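Donton opens two-handed fruit handling set recorded with hand-held grippers

Donton has released the first part of a set of manipulation recordings made in homes, with people carrying the grippers and doing the work by hand. The release holds 1488 demonstrations of fruit handling on tables, plates and trays. A second part, covering kitchen drawers and folded cloth, is planned for April.

The recordings were made by 15 operators who each took a pair of hand-held grippers home. Each gripper has two fingers with padded inner faces, a trigger, and a camera mounted behind the jaws. There is no arm attached. The operator moves the tool, and the software recovers its path from the video and an inertial sensor in the handle. Jaw opening is logged on a separate channel at the same rate as the video.

"We had a teleoperation setup before this and it worked, but it sat in one room," said Maarja Dambrauskienė, who runs data collection at Donton. "Every episode had the same table and the same wall. The policy learned the wall."

The earlier setup used a leader arm and a follower arm, both bolted to a bench. It produced clean joint data but needed a trained person and a supervisor. Donton keeps one such bench running and uses it to check results from the hand-held tools. A task that scores well in the hand-held recordings is repeated on the bench with the same objects, and the two paths are compared.

Fruit was chosen because it varies in size, weight and surface and can be bought anywhere. The protocol asks for at least one whole round fruit and at least one cut or peeled piece in each layout. Operators pick the rest themselves. Whole citrus is the most common item in the release, followed by bananas and pears.

Two-handed episodes account for the larger share of the work. In these, the operator holds one gripper in each hand and both cameras record. The left and right streams are aligned afterward with a clock signal shared between the handles. Where the signal drops, the episode is kept only if both grippers can be seen by at least one camera for long enough to match their motion.

Patterned cloth, a table pushed close to a bed, and several kinds of fruit near each other are typical of the layouts in the set. The operator works from where the tool is, so the near gripper always enters from the bottom of the picture, and its partner usually comes in from the side.
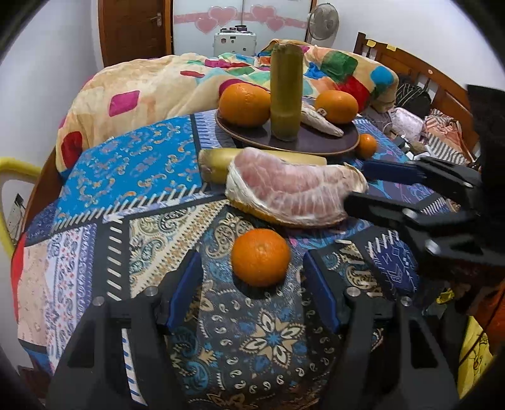 What the protocol asks for

Each two-handed episode starts with both jaws open and no fruit held. The operator waits one second, brings the tools in, and performs one of the listed actions: pick and place, steady and pick, hand over, or sort to a plate. The jaws have to be open again before the recording is stopped.

Operators are told to move at an even speed and to avoid turning the wrist past the range of the target arm. The limit is shown on a card supplied with the kit, and a tone sounds in the handle when it is crossed. Episodes with more than one tone are sent to review.

Soft or peeled pieces are handled under a separate rule. The trigger may be closed only to first contact and then held, with no second squeeze. Rūta Grīnberga, who wrote the handling guide, said the rule came from early trials in which operators tended to squeeze twice out of habit. The second squeeze showed up in the learned policy as well.

"A person feels the pulp give and corrects," Grīnberga said. "The trigger channel records the correction but has no record of the feeling. So we took the correction out."

Calibration is done at the start of each session. The operator holds each gripper over a printed board and then closes the jaws fully and opens them fully. If the finger position is off by more than the allowed margin, the software refuses to record. Pads are replaced when they show wear at the tip.

Review and rejection

Review was carried out by Zorkano, a contractor that also checks driving footage. Reviewers watched every episode at double speed and marked it as usable, usable with a note, or rejected. Donton had set out to collect 2000 episodes; those missing from the release were rejected. The main causes were lost tracking, a gripper leaving view during a handover, and a second squeeze on a soft piece.

Ivars Rebane, who led the review, said tracking was most often lost when an operator brought the camera close to a plain surface. Printed tablecloths gave the tracker more to follow. Plain white tables gave the worst results, and operators who had one were later asked to lay a cloth or a newspaper on it.

Reflections from polished plates caused a smaller number of failures. These were fixed in most cases by running the path recovery again with the plate region masked.

First results on an arm

Donton trained a policy on the two-handed part of the set and ran it on a pair of arms fitted with the same fingers and pads. The test used 144 trials with fruit bought that morning and a table that does not appear in the recordings. Full results will be given with the second release. The company said that placing whole fruit was the most reliable action and that handovers of cut fruit were the least reliable.

Mawuli Antwi of Pelletier, which supplied the arms, said the difference in reach between a person and the hardware still has to be handled when the data is prepared. A standing operator can lean over a table in a way the arms cannot. Episodes of that kind are flagged in the metadata and can be left out of training with one setting.

A conversion tool, Cumotik, is included with the release. It reads the raw video, jaw channel and recovered paths and writes them out in the format used by the Pelletier arm controller. Support for single-arm setups is included. In that mode the second gripper is treated as part of the surroundings.

Access

The set is available to research groups on request. Applicants state the hardware they plan to use and receive a download key and the handling guide. The hand-held grippers are not for sale, but drawings for the fingers, linkages and pad mounts are in the package.

Jaanus Strazds handles requests for Donton. Groups that want to contribute recordings of their own can ask him for the operator card and the calibration board, both supplied as print files.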